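Können Maschinen schon aufräumen?

5. August 2023

Im April habe ich hier geschrieben, dass ich in den nächsten Jahren keinen Roboter in meiner Werkstatt erwarte. Darauf kamen 23 Mails, die meisten mit dem Hinweis auf irgendein Video. Ich habe mir alle angesehen und bleibe im Großen und Ganzen bei meiner Meinung, möchte sie aber etwas genauer begründen.

Zuerst zu dem, was funktioniert. Zu Hause in Lisden fährt seit zwei Jahren ein Saugroboter durch den Flur und die Küche. Er bleibt am Teppichrand hängen und frisst gelegentlich ein Ladekabel, sonst macht er seine Arbeit. In der Firma, für die ich früher gearbeitet habe (Coşkun, Metallteile, kleine Serien), stand eine Zelle, die den ganzen Tag dieselbe Hülse aus derselben Palette nahm und in dieselbe Vorrichtung legte. Das lief auch nachts. Wenn die Palette zwei Zentimeter verschoben stand, lief es nicht mehr, und jemand musste aus dem Bett.

Zwischen diesen beiden Fällen liegt fast alles, was ich an einem normalen Tag mit den Händen mache. Werkzeug wegräumen zum Beispiel. Ich brauche dafür abends keine zehn Minuten und denke dabei an etwas anderes. Eine Maschine muss das Werkzeug erst einmal finden, dann entscheiden, wo sie zugreift, es anheben, ohne dass es kippt, und am richtigen Ort wieder loslassen.

Eine Zange ist da ein gutes Prüfstück. Sie hat vorne glattes Metall und hinten gummierte Griffe, der Schwerpunkt liegt nicht in der Mitte, und sie hat ein Gelenk. Wer sie an einem Griff packt, hat den anderen noch lange nicht. 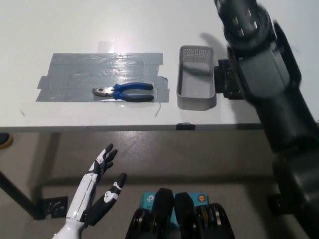

Zange auf Klebeband, daneben der Korb, rechts der Arm.

Glänzende Flächen sind das zweite Thema. Graues Gewebeband und eine weiße Tischplatte spiegeln das Deckenlicht, und eine Kamera sieht dann einen hellen Fleck, wo für uns einfach Tisch ist. Ich habe selbst einmal mit einem kleinen Bausatzarm namens Woker herumprobiert. Aufgabe: einen Schraubendreher vom Tisch in eine Kiste legen. Von 167 Versuchen habe ich eine Strichliste geführt, dann hatte ich keine Lust mehr. Bei bewölktem Himmel ging es ordentlich, mit Sonne auf der Platte griff er ständig daneben. Am Ende habe ich eine alte Filzmatte untergelegt — damit war das Problem weg, aber eben nur auf der Matte.

Seitdem achte ich bei Vorführungen auf andere Dinge als früher. Liegt das Teil jedes Mal gleich? Darf jemand den Korb verschieben? Was passiert, wenn zwei Werkzeuge übereinander liegen? In den Videos aus den Mails wurde das selten gezeigt. Bis zu sieben Schnitte in einer Minute habe ich in einem davon gezählt, da kann man über die Zuverlässigkeit nichts mehr sagen.

Ich will es trotzdem nicht kleinreden. Vor ein paar Jahren war man froh, wenn ein Arm überhaupt einen unbekannten Gegenstand halten konnte. Für die Werkstatt würde mir schon reichen, wenn er abends die Bank leer macht und alles in eine einzige Kiste legt, unsortiert. Sortieren kann ich selbst. Dafür dürfte er auch die halbe Nacht brauchen.

Wäsche falten lasse ich heute aus, dazu kamen auch Fragen. Nächsten Monat bin ich in Ilterberg auf der Handwerksmesse und schaue, was dort an Greifern steht. Wenn jemand eine Zange hinlegen darf, nehme ich meine eigene mit.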